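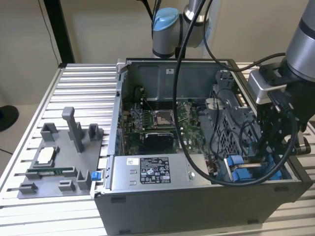 Passwords: what changes in September

Starting in September, everyone in the Wodley and Volham offices will use longer passwords and change them less often. The old rule asked for 8 characters and a new password every 60 days. Most of us dealt with that by adding a number on the end, and the help desk spent a good part of every week on lockouts.

The new minimum is a phrase of four or more words, with spaces allowed. It won't expire unless we have cause to think someone else has it. Don't use song titles, street names or anything printed on your badge.

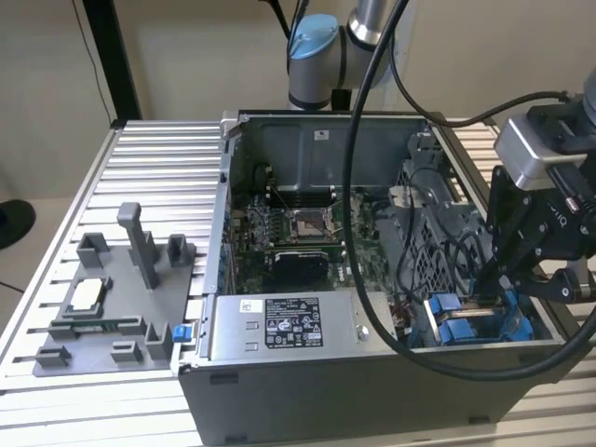
You will get an email from Constanza Escobar with the day your group moves over. The email will not contain a link. If you receive one that does, forward it to the help desk and delete it. Payroll goes first, then the Lodhi account team, then everyone else.
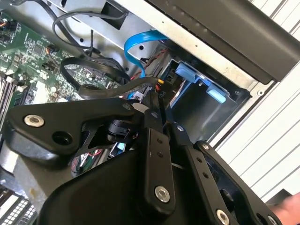
Giorgia Santoro
Office Systems Manager

Phones need the new password too. Update yours the same morning, or the mail app will keep trying the old one and lock you out after seven tries. A locked account opens again after 65 minutes, or sooner if you call.

Shared logins for the front desk and the mail room will end on the Saturday after the last group moves. Osvaldo Zanetti has the list of people who still use them. If you need your own account and don't have one, see him before then.

Help desk hours are the same as before.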